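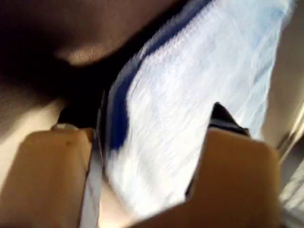 White knit with the blue band, mid-move.

30/03/2021

Filed under: Diary > Household > Laundry & Mending

Worked through the knits. I had put this off since October, when the heating went on and everything in the chest got worn at least once and returned in whatever condition it happened to be in. The rule I wrote on the inside of the wardrobe door (wash, dry flat, fold on the long axis, blue edge out) was followed for one week by my own count.

The white piece with the blue along one side is the difficult one. The blue is a separate yarn from the white, or at least behaves like one. It takes up water at a different rate and gives it back at a different rate, so that after each wash the colored side is slightly shorter than the plain side and the whole thing wants to curl toward it. Steam corrects this for a while. Pressing does not, and flattens the nap.

Procedure today, for the record. Lukewarm water, 15 minutes, no agitation. I used the Larnano wool liquid at half the dose on the cap, having decided last time that the full dose leaves a film. Two rinses. The second rinse water was clear and the blue has not moved into the white, so I will stop adding vinegar. Rolled in a towel, pressed by hand along the roll, then opened out on the rack with the blue side pulled to length against a ruler. It came up 2 cm short of the white side before stretching and level with it after. I expect it to lose half of that again by morning.

The Gerov rack continues to be unsatisfactory. The mesh is good but the legs are set too narrow, and it walks across the tile when loaded on one side. I have put a folded washcloth under each of the back feet. Ming-te Shih has the older version with the wider stance and says hers has never moved. She got it secondhand and does not know where another could be had. I asked her to measure the distance between the feet so that I can cut a batten to match.

Folding. I have gone back to halves and then thirds. The roll method saves space in the drawer, but the knits come out with a crease line across the chest that takes a day of hanging to drop, and hanging is what stretched the shoulders in the first place. Anything with a band or a border gets picked up by the border, because it is the firmest part and the plain knit sags if it is lifted from the middle. Small pinch, lift, let the rest fall, lay down from the far end toward me. Then smooth outward with the flat of the hand. Doing it in the other order traps a ripple under the second fold.

Sorted the remainder into keep, mend and rags. Mend now holds the gray cardigan (left cuff, three dropped stitches), the green scarf (end fraying again where I bound it badly), and one sock I have no confidence in. Rags are in the bag under the sink. The long undershirts went to rags without much thought. I kept the navy sweater although I have not worn it in two winters and it is tight in the arm.

The fabric comb needs replacing. Several teeth are bent and it is now making pills faster than it removes them. The Lolov electric one was recommended to me, but I tried it at Ming-te's and it took a visible path out of the surface on the lowest setting. I will buy the plain comb again.

Cedar blocks: sanded with the fine paper until the smell came back, wiped, returned to the chest, two to a drawer. No moth and no casings. I checked the corners with the flashlight and ran the narrow nozzle along the drawer runners. The lining paper in the bottom drawer has gone brittle along the front edge and should be changed before the coats go in.

Laundry detergent is down to the last of the 1000 ml bottle. Wool liquid is good for perhaps four more washes at half dose. To buy: fine sandpaper, comb, lining paper, white darning yarn. The last has to be matched in daylight. The yarn I bought under the store lighting was cream.

Evening. Turned the white piece over on the rack. The upper side was dry to the touch, the underside cool along the blue. Measured again and it had already drawn in by a few millimeters. Left it with the ruler beside it and closed the door so the hall draft would not lift the corner. Started on the cardigan cuff and got one stitch back up before the light went.

We use cookies to remember your preferences and to count visits. Accept | Manage settings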